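Simulation and Digital Twin > Faults and Safety
Topic: Gripper drives down through the table in sim, no contact reported

flerness_cell2
October 22, 2021
Hello all. We test our pick program in simulation before it goes to the real arm. Since the last update of our Dinu scene, the wrist sometimes continues down after the stop height. In 200 runs it happened 28 times. The log shows zero contact force each time, and the safety stop does not trigger. Wrist camera view from one of the bad runs:
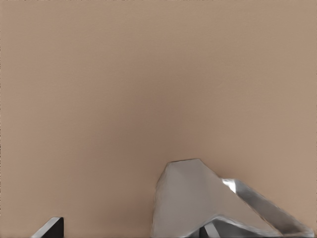
Wrist view, fingers apart, nothing between them

I have already checked the tool offset and the stop height. Both are the same as in March, when all was good. What should I look at next?

oilcan_7
Your table has no collision shape. It is drawn, but the physics does not know it. Seen it many times.

flerness_cell2
Thank you, but then it would fail in every run, I think. In most runs the arm stops correctly at the surface.

mirela_k
I agree with flerness. I would look at the time step. If the wrist moves fast and the step is long, the finger can be above the surface in one step and under it in the next one. What is your approach speed?

flerness_cell2
The approach is 104 mm per second. I did not change it, but the update may have changed the step. I will check. I also saved a view from the same session with the jaws wide open, and there I do not see any wrong position.
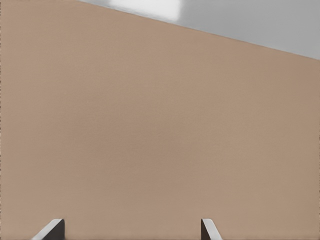

So from the camera alone I cannot say where the fingers are in height. I trust the joint log more, and the log says 7 mm under the surface at the worst moment.

oilcan_7
Fine, not the table. But I don't buy the time step either. At that speed it moves almost nothing per step. Check the contact filter between fingers and table.

mirela_k
Possible. Still, please do not run this on the real arm until you know. At Justilstead we lost a Jandmont finger set that way – the sim said "clear" and the table was not.

flerness_cell2
The real arm is locked out. The step is unchanged, so oilcan_7 is right on this point. The filter is next, I will write when I have the new runs.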